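Home | Ask Us | Body | Space | Animals | Games

23/01/2019
By Parveen Gilani

Why do some people have red hair?

My best friend at school in Titden had hair like a carrot, and I was so jealous! Mine is plain black. So I went and found out where hair colour comes from.

It starts under your skin. Each hair grows out of a tiny pocket called a follicle, and inside are cells that make colour. The colour is called melanin, and there are two kinds. One makes hair brown or black. The other makes it reddish. Mix them in different amounts and you get every shade from blonde to nearly black – a bit like paints.

Red hair has lots of the reddish kind and not much of the other. That's down to your genes, the instructions you get from your parents. Usually you need a red hair gene from both of them. They might not have red hair themselves, so a ginger baby can be a big surprise! 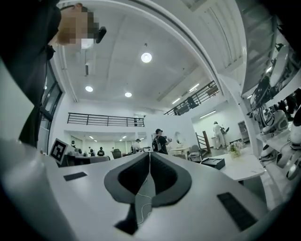

Ginger-red hair and dark clothes.

Redheads often have pale skin and freckles too, and they can burn quickly in the sun. Hats on, please!

Khurram, aged nine, asked me if red hair goes grey. It does, but it often fades to a sandy colour first.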